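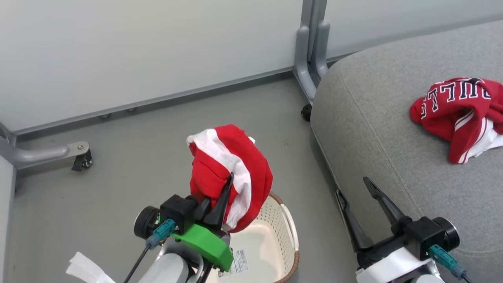
Last changed: March

Demo hall checklist, Pudidside AI Meeting
Walk it before doors open on Saturday. Comments from the last round are under each item, and they were great, keep them coming!

1. Exits and aisles
Both fire doors open fully. OK.
Comment: the Celier room is so much better with the poster boards turned sideways!

2. Seating
322 chairs set, end rows linked. OK.
Comment: leave 5 wheelchair spaces at the front, on the level floor.

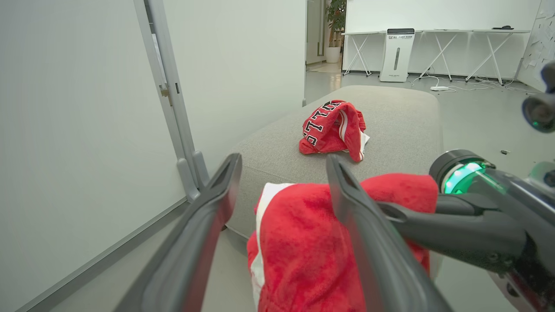

Red towel between the gripper fingers.

3. Power
Each strip rated 2000 watts, no strip plugged into another. FIX.
Comment: two found behind the Kramer room coffee table. Swap before setup.

4. Cables across walkways
Covers taped at both ends. OK.
Comment: lovely neat work by the poster crew, please do it the same way again.

5. Stop buttons
Press every one, then reset. 13 tested, all fine!

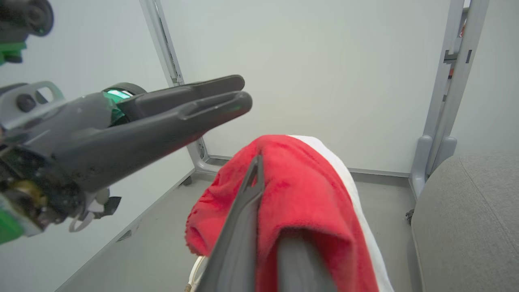 Dakeck, March

Second walk done and it went really well. Power strips in the Kramer room are replaced, so item 3 is now OK. Still open: the exit sign over the side stairs flickers, and the first aid kit needs more burn gel.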